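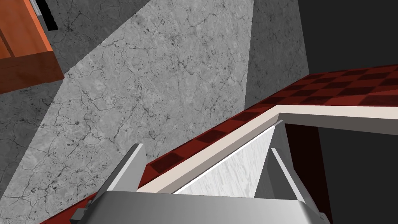
**Technical Editor, Standards and Test Methods (Flooring and Wall Coverings)**

Faswood, Publications Department
Full time, permanent. Reference 1313.
Posted 23 October 2020.

Faswood publishes test methods, installation guides and conformity notes for manufacturers and installers of floor and wall coverings. The Publications Department is recruiting a technical editor to take over the adhesives and underlayment series and to share responsibility for the general vocabulary. The post is vacant following an internal transfer.

## Background

The catalog currently holds 285 active documents. Most are short. A typical test method runs to a dozen pages and follows a fixed order: scope, normative references, terms, apparatus, conditioning, procedure, expression of results, test report. Installation guides are looser in structure and are read by people on site, often on a phone. Conformity notes are written for purchasing departments and quote clauses from the other two types.

The three types were edited by separate teams until last year. They used different terms for the same properties, and in several cases gave different conditioning periods for the same material. The teams have been merged, and the department is working through the catalog series by series. Ceramic and resilient coverings are finished. Adhesives, underlayments and wood coverings are in progress or not yet started.

Manuscripts are held in Ziso, the department's structured authoring system. Each clause is a separate object with its own revision history, and a clause may be reused in any number of documents. A change to a shared clause therefore has to be checked in every document that calls it. This is the largest single part of the work and the part most often underestimated by applicants.

## Duties

The editor will:

- edit new and revised test methods from committee draft to publication
- maintain the adhesives and underlayment series, including corrigenda and withdrawals
- check each shared clause against the documents that use it before release
- reconcile terms and definitions with the general vocabulary, and propose changes to the vocabulary where reconciliation isn't possible
- verify units, tolerances, rounding rules and the worked calculations in annexes
- prepare query lists for drafting groups and record the answers against the clause concerned
- brief the illustrator on apparatus drawings and check the drawings against the text
- answer reader inquiries on the assigned series

The editor doesn't decide technical content. Where a requirement is ambiguous, contradictory or can't be carried out as written, the editor states the problem and returns it to the drafting group. Where a sentence is only badly written, the editor rewrites it. Telling the two apart is a daily matter. A procedure that says "allow to dry, then weigh" may be missing a drying criterion or may be relying on one given four clauses earlier. The editor is expected to find out which before sending a query.

Reader inquiries are light in most months and heavy after a revision. In the adhesives series they mainly concern open time, trowel notch sizes and the moisture limits for cementitious substrates. Inquiries that ask for an interpretation of a requirement are passed to the series secretary. Inquiries that ask where something is stated are answered by the editor.

## Work in the first year

The first assignment is the revision of the peel adhesion methods. There are two methods at present, written eight years apart, with different roller masses and different dwell times. The drafting group has agreed to merge them. The merged draft is due to reach the department in November and will need a full edit, including new tables and a redrawn figure for the test assembly.

The second assignment is the underlayment vocabulary. The words *underlay*, *underlayment*, *subfloor*, *substrate* and *base* appear in the catalog with overlapping meanings. A proposal for a reduced set of terms has been prepared by Omprakash Shukla and has been circulated for comment. The new editor will collate the comments, prepare the final text and carry the agreed terms through the series.

After that, work is assigned from the department plan, which is revised each quarter. The editor should expect to carry one long revision and several short items at any time.

## Requirements

Essential:

- a degree, diploma or apprenticeship in a technical subject. Materials, civil engineering, chemistry and building construction are all suitable. Other subjects will be considered where the applicant has worked with technical documents.
- at least three years of experience in editing, drafting or checking specifications, test methods, regulations or comparable texts
- written English at the level needed to edit the work of others
- ability to read engineering drawings and to follow a calculation through from raw data to the reported value
- working knowledge of SI units and of the conventions for stating tolerance and uncertainty

Desirable:

- reading knowledge of French. The drafting groups work in English, but older source documents in the wood series were never translated.
- experience with a structured authoring system of any kind. Experience with Ziso itself isn't expected, and training is given.
- laboratory experience, in particular mechanical testing of bonded assemblies
- site experience in floor laying or tiling

Applicants who meet the essential requirements and none of the desirable ones are encouraged to apply. Laboratory or site experience doesn't replace editing experience.

## Position in the department

The editor reports to Eugénie Marchal, head of publications. Day-to-day work is shared with Valentin Courtois (ceramic and resilient series) and Omprakash Shukla (vocabulary, wood series). Drawings are produced by Aurélien Pruvost. Angus Farquharson is secretary to the adhesives drafting group and will be the editor's main contact for queries on that series.

Each document is read by a second editor before release. The editor will act as second reader for colleagues, and colleagues will do the same in return. Second reading takes up one day in five on average and is counted as part of the normal workload.

Testing support is provided under contract by Maillard, whose laboratory runs trial procedures before a new method is published. The editor attends trials in the assigned series where the procedure has changed. Attendance is useful mainly for timing: a step that reads clearly can still be impossible for one operator to complete before the adhesive skins over.

## Conditions

- Hours: full time, with core hours in the middle of the day. Start and finish times are otherwise set by the editor.
- Place of work: the publications office, with 2 days a week from home once training is complete.
- Probation: six months.
- Leave: 20 days a year, plus public holidays and the office closure at year end.
- Travel: drafting group meetings and laboratory trials, seldom more than one trip a month. Meetings are being held by video until further notice.
- Salary: according to the department scale for technical editors. The entry point depends on relevant experience and is stated in writing with the offer. The scale is sent to all applicants invited to interview.

Overtime is rare. It is compensated with time off, to be taken within the same quarter.

The office uses Sultis for document requests, leave and expenses. A laptop, a second screen and a printed set of the assigned series are supplied.

## How to apply

Send the following by e-mail to the Publications Department, giving the reference number in the subject line:

1. A resume of no more than two pages.
2. A cover letter of no more than one page. The letter should state which types of technical document you have worked on and what your part in them was. If a document had several editors, say which stage was yours.
3. One edited sample of three to five pages, with the changes visible. The sample should show editing at sentence level and at least one query to the author. Confidential material must be masked. If no sample can be released, say so in the letter and a test passage will be sent to you instead.

Published documents without visible changes aren't useful as samples. Applications sent as links to shared folders can't be opened from the office network and will be returned.

Applications are acknowledged within one week. They are read in the order received, and the post stays open until it is filled.

## Selection

Selection is in three stages.

**Reading of applications.** Each application is read independently by Eugénie Marchal and one of the editors. Applicants who aren't taken further are told by e-mail.

**Editing exercise.** Shortlisted applicants receive a draft clause set from a withdrawn test method, with one table and one worked calculation. The exercise is done at home in a word processor and takes three hours. Reference works may be used. The following are assessed: errors found, errors introduced, wording of queries, and consistency of terms between the clause text and the table. Speed isn't assessed. The withdrawn text won't be republished, and the exercise is unpaid.

**Interview.** Interviews are held by video and last one hour. The first half is a discussion of the exercise, with the marked copy on screen. The second half covers the work plan, the applicant's experience and any questions the applicant wishes to raise. Angus Farquharson attends the first half only.

Applicants who need an adjustment to the exercise or the interview, such as extra time, a different file format or a written list of questions in advance, should say so when they reply to the invitation. Requests are handled by the personnel office and aren't passed to the readers.

## Inquiries

Questions on the content of the work may be sent to Valentin Courtois. Questions on salary, leave or the right to work should go to the personnel office. Please quote the reference number in both cases -- two other vacancies are open in the same department, and unmarked messages take longer to sort.

Recruitment agencies are asked not to make contact about this post.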